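August 29, 2024. Grocery basket packing, back table, Almont

Same gray slotted basket as in February. Cartons go in first along the front wall, bread behind them, anything round and soft at the back.

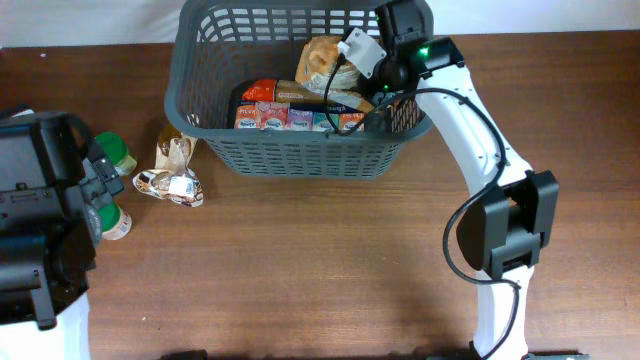
Cartons in front, long loaf behind.

Bread on top of the small packs is fine. Bread under the jars is not, so jars stay out until the end.
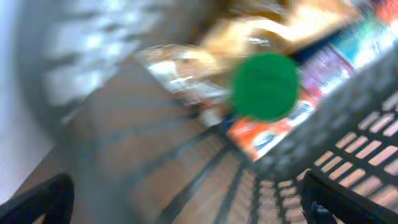
Bagged loaf in among the packages.

Jars and foil wrappers need a fixed spot on the table. The two green-lidded ones keep ending up too close together for my liking. Might tape marks on the wood.

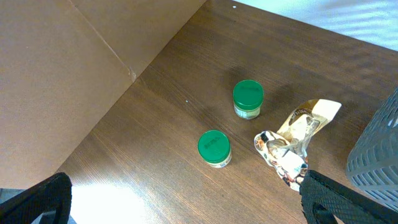

Comment from Nasution: leave the tape off, it lifts the finish. Use the 400 mm card strip from drawer 3.

OK, card strip it is. Still to sort out is the tall foil pouch, which takes up a lot of room standing up. 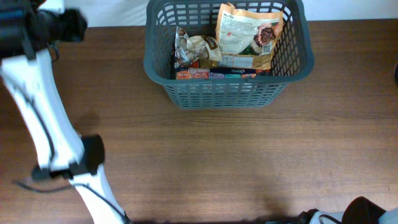
To do

Try the pouch lying flat
Ask Heltel for a second basket
Cut card strip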